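4.2 Recording garment folding with the Levidico kit

We chose the Levidico hand-held kit for the garment portion of this review after trying it on rigid objects in November, and we were eager to see how it would cope with cloth. Cloth is a hard test for any demonstration tool. A cup stays a cup when it is picked up, but a shirt has a new shape every time it is touched, and a good recording has to keep both the shape and the hand motion that produced it. The kit is sold as a pair of grippers with a wrist-view camera on each, tracking plates for the tops, and a software package called Predance that lines up the streams. We used it as delivered, with the stock fingers and the stock mounting plates. 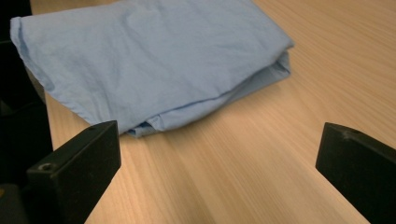
Soft Goods Handling Team, Truvatik Laboratory

Figure 7. Views recorded during the garment trials with the Levidico kit.

The first thing we liked was the wrist view. Both fingers stay in sight while they are open, with a wide stretch of tabletop between them, and the camera sits low enough to pick up the separate layers at the edge of a folded bundle. For anyone training a policy on cloth, those layers matter a great deal. A gripper that takes one layer when it should take three will undo a fold instead of moving it, and a view from high overhead often can't tell the two cases apart. With the wrist view, our annotators could usually name the layer being approached without going back to the other streams.

We recorded 126 folding demonstrations with this setup, split among nine operators. Five of them had never held a tracked gripper before. Training was short: one practice garment, a few words about keeping the marker plates in sight of the tracking system, and then straight to work. We had set aside a full morning for practice and ended up using very little of it, a pleasant surprise for a group that has spent far too many mornings teaching people to steer an arm with a joystick!

Plain fabric was the part we worried about most. A garment in a single pale color gives a vision system very little to hold on to, and at close range the whole view can fill with cloth.

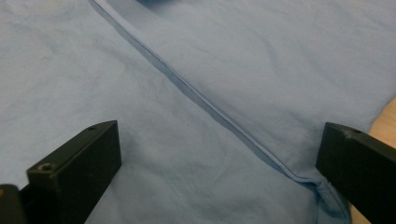
Predance handles this stretch of a recording by leaning on the tracked pose of the gripper and treating the image as a secondary source until stronger features return. The switch is automatic, and it is marked in the log so that a user can filter those segments out later. We compared the filtered and unfiltered sets and kept the unfiltered one for the rest of the study. Seams and creases carried more information than we had expected, even when they were faint, and the annotators found them useful as landmarks for describing where a grasp began.

One weakness did show up here. The Levidico fingers are blocky, and operators with a light touch sometimes pushed a hem along the table before they caught it. The maker offers a slimmer fingertip, sold under the name Lill, that we have not yet tested. Lizelle Mabaso, who led the annotation work, suggested scoring these pushes as a separate action, and we adopted her rule for the whole set.

Two-handed work is where the kit really won us over. Most folds need one hand to steady the garment while the other carries an edge, and a single-gripper device forces the operator to fake the steadying hand or leave it out. 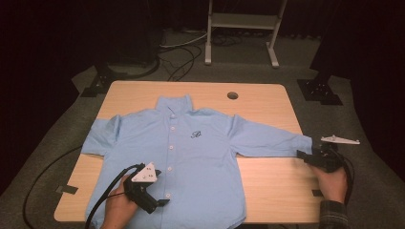
Synchronization between the two hands was the feature we tested hardest, and it held up very well. The useful cases are those in which the hands do different jobs at the same moment. With one gripper pressed on the lower front of a shirt and the other closed on the cuff of an outstretched sleeve, the software has to keep two separate poses in agreement while both tools touch the same piece of cloth. The marker plates differ in outline, one a triangle and the other a narrow pointed bar, and we think this is a smart piece of design: an annotator can tell the tools apart at a glance. The cables are less welcome. Each gripper trails a black one, and several operators asked for a wireless version. We pass the request along gladly, and until it is answered we suggest routing the cables away from the operator's feet before a session.

Setup took one person and a second pair of hands for calibration, and we repeated the calibration at the start of each session. The procedure and our settings are listed in the appendix, together with the annotation rules for pushes, regrasps and dropped layers. Section 4.3 applies the same protocol to towels.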